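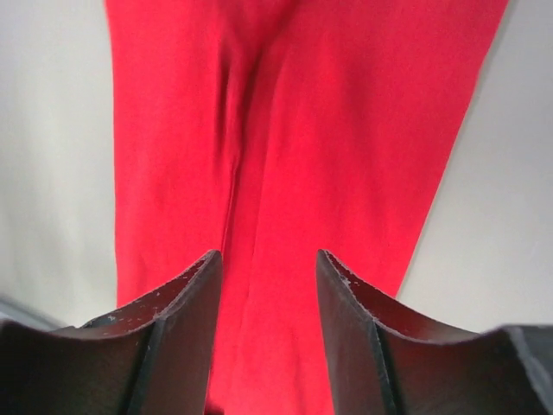

Red fabric, laid flat, crease down the middle

Red dye bleeding after 3 washes, normal or return it?

Posted by Iker Quintana, 24 January 2023

Got a pair of red lounge pants from Skinard in September, wore them maybe twice before the first wash. Water came out pink. Ok fine, its red, expected. Second wash, pink again. Third wash, cold, by themselves, and the white sock I threw in as a test is now a sort of salmon color. Tag says machine wash cold, similar colors, nothing about dye.

Things I tried so far: white vinegar in the rinse, half a cup. Salt soak overnight in the bathtub (mistake, spent an hour on the grout). One of those color catcher sheets, came out bright red so I guess it did something.

Paid 26 bucks so not the end of the world but I have a light gray couch and I'd like to sit on it. Do I keep washing or give up? Also does vinegar do anything at all, my sister swears by it and my neighbor says its a myth. Store wants the tags on for returns and those are long gone.

Santosh Shukla

Vinegar is mostly a myth for this, your neighbor wins. It helps set acid dyes, so wool, silk, nylon. If your pants are cotton they were probably done with a reactive or direct dye and vinegar won't touch it. Same with salt. Salt is used when the dye goes on, doing it afterward in a tub gets you a pink tub.

What I'd do:

Check the fiber label first. If mostly cotton, keep going.
Hot wash, alone, normal detergent, hottest the tag allows. Cold water just drags it out, loose dye comes off better in hot. Yes there's a risk of some shrinking, so if they already fit snug, go warm and do it more times.
Repeat till the rinse water is clear. Two or three rounds usually.
If still bleeding after that, look for dye fixative at a fabric store, the kind for cotton. Follow the bottle. It works on direct dyes, and it's a liquid you add to warm water and stir for 20 minutes or so.

Before the couch: wet a white rag, rub it hard on the inside of a leg, then do it again with a dry one. If the dry rag stays white you can sit down. If the wet one is pink just don't sit there in damp pants.

Don't leave them wet in a pile whatever you do. Had a red towel sit in the washer overnight on top of a set of sheets, sheets are now drop cloths.

Gollholm

just buy black ones lol. my red hoodie bled for two years

Santosh Shukla

Forgot to say, for the sock: don't put it in the dryer if you want to save it. Soak in oxygen bleach and warm water, 8 hours, then wash. Heat makes the stain alot harder to get out. And write to Skinard anyway, tags or no tags. A short email with a photo of the sock has gotten me store credit from other places before.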